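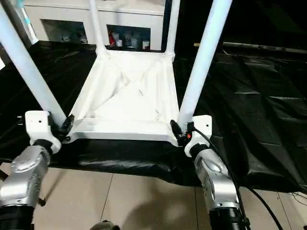 Exhibits and Property Officer (Criminal Casework)
Prosser Forensic Support, Momgate

Hours: full time, 37 hours a week, with a share of the on-call rota
Contract: permanent, subject to a probation period
Reports to: Exhibits Manager
Closing date: end of June

Prosser Forensic Support stores and moves physical evidence for defence teams and for bodies that bring criminal cases. The work covers homicide, serious assault, arson and fraud. The Momgate store takes in sealed items, records them, keeps them in the correct conditions and releases them for examination, for court or for disposal.

We are recruiting 2 officers. Both posts are based at Momgate, with regular travel to our smaller store at Kullasel.

Main duties

Receive sealed exhibits at the loading bay and check each label against the submission form before signing.
Enter every item on Jomow, our property register, on the day it arrives. An average month brings 400 new entries.
Record any damaged seal, torn bag or mismatch in description, and return the paperwork to the sender the same day.
Maintain the chain of custody for each item, including movements inside the building.
Prepare exhibits for trial, pack them for transport and attend court to hand them over when required.
Give written statements on continuity and, if called, oral evidence.
Carry out shelf audits. The target is 300 items a month at Momgate; Kullasel is audited separately.
Arrange the return or destruction of property once written authority has been received. No item leaves the store on a verbal instruction.

Homicide exhibits are often kept for decades, and appeals can reopen a file long after sentence. Records must be readable by someone who has never met the person who made them.

What you will need

At least 2 years' work in a controlled store, a records office, a laboratory, a court office or a similar post.
Accurate typing and clear handwriting.
A full driving licence valid in the United Kingdom.
The ability to lift and carry bulky items with the handling equipment supplied.
A willingness to work with material that some people find distressing, including stained clothing and weapons.

Experience of giving evidence is useful but not required. Training on Jomow is given in the first month, followed by a supervised period on the intake desk. Applicants who have worked with firearms storage should say so on the form.

Vetting

Appointment depends on a criminal record check, a financial check and references covering all recent employment. You must declare any personal link to a current case, and you will be asked to renew that declaration every year. Vetting can take several weeks, and no start date will be offered until it is complete.

On-call work

Officers take turns to cover urgent intake between 6 pm and 8 am. Call-outs are paid at the enhanced rate, with travel time included. Rest time is given the following day.

How to apply

Ask the Momgate office for an application form and return it with a covering letter of no more than one page. We do not accept CVs in place of the form. Shortlisted applicants will be invited to a practical test in labelling and record checking, followed by an interview on the same day.

Previous applicants may apply again. Please quote the post title in all correspondence.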